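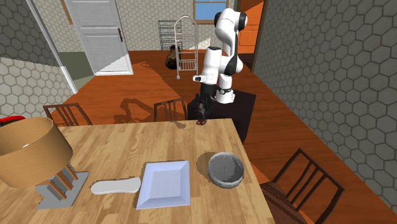
*Simulated room, white arm over a dark table, dining table in front.*

**Phys Chem II, week 5: rates and first-order decay** (N. Morelli, notes typed up by Rafsan)

Recap from last time: rate = how fast concentration changes. Units matter, mol per liter per second. Lost marks on this in the quiz, lots of you.

First order:

- rate = k[A]
- ln[A] = ln[A]0 - kt
- plot ln[A] against t, straight line, slope is -k
- half-life = 0.693/k, does **not** depend on starting conc.

Worked one from the board. Half-life 20 min, start with 400 mmol/L. How much left after 60 min? Three half-lives, so 400 → 200 → 100 → 50. Answer 50 mmol/L. k = 0.693/20 = 0.035 per min. Keep units on k!!

Second order, quick version: 1/[A] = 1/[A]0 + kt. Half-life now depends on [A]0, gets longer as stuff runs out. Full derivation in the Kumarasinghe reader, ch. 2, skip the bit on reversible reactions for now.

Temperature: Arrhenius, k = A exp(-Ea/RT). T in kelvin, allways. Plot ln k vs 1/T, slope = -Ea/R. Use R = 8.314 J/(mol K), so Ea comes out in joules, then convert to kJ.

Photochem (started, didnt finish): quantum yield = molecules reacted / photons absorbed. Can be way over 1 if theres a chain. H2 + Cl2 is the classic. More on chains next time.

Problem set: 1 to 6, skip 4. Hand in to Sabina Fakir or leave in the tray. Tanvir's section moved one room down, same time.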